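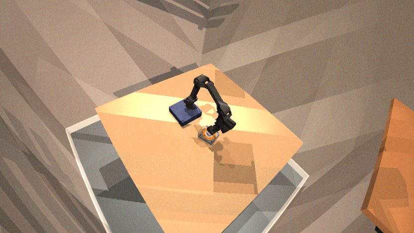

Boltham Council Statements, version 2

About this data

This is a collection of public statements made by candidates for the town council of Boltham. It contains 200 statements, and each one is labeled with its topic and with the position of the speaker. The data was prepared by Telma Sosa and Huia Whitcombe for people who study how local politicians speak to the press before an election.

Last update: Jan 19, 2021

What is inside

statements.csv has one row per statement.
speakers.csv has one row per candidate.
topics.txt is the list of the 6 topics, with a short definition of each.
guide.txt contains the rules we gave to the annotators.

Columns in statements.csv

id: a number which does not change between versions
speaker_id: points to a row in speakers.csv
source: newspaper, radio, debate or leaflet
text: the statement, in English
original_text: the statement as it was said, if it was not in English
topic: one of the values in topics.txt
position: for, against, unclear
second_label: the position given by the second annotator, if there was one

Topics

The topics are housing, roads, schools, water, local taxes, and the merger with Portela. The last one is the largest, and it is also the most difficult to label. Many candidates said that they support the merger "in principle" and then spoke against every part of the plan. We label such statements as unclear. In version 1 they were labeled as for, so please do not mix the two versions in one table.

How the statements were collected

Radio interviews were written down by hand from the recordings. Newspaper statements were copied only when they stood in quotation marks. We did not take sentences in which the reporter explains what the candidate meant. Leaflets were typed without the slogans on the front page.

If a candidate said the same thing in two places, we kept the longer text.

Annotation

Telma labeled all the statements. Huia labeled 50 of them a second time without seeing the first labels. Where the two labels are different, the column position keeps the first one and second_label shows the other. We did not try to reach an agreement afterwards.

Known problems

Candidates of the Tremeck list gave very few interviews, so most of their rows come from leaflets. A comparison between lists by source will be misleading.
The translations were made by us. Please check original_text before you quote.
Some dates in the radio material were missing, and for this reason there is no date column.
The label unclear does not mean that the candidate was dishonest.

Planned

We would like to add the statements from Clallitz, where the council votes on the same merger. The recordings are already there but they are not transcribed.

Use

You may use and change the data for research and teaching. Please name both authors and the version. Corrections are welcome, and it helps us if you write the id of the row in your message.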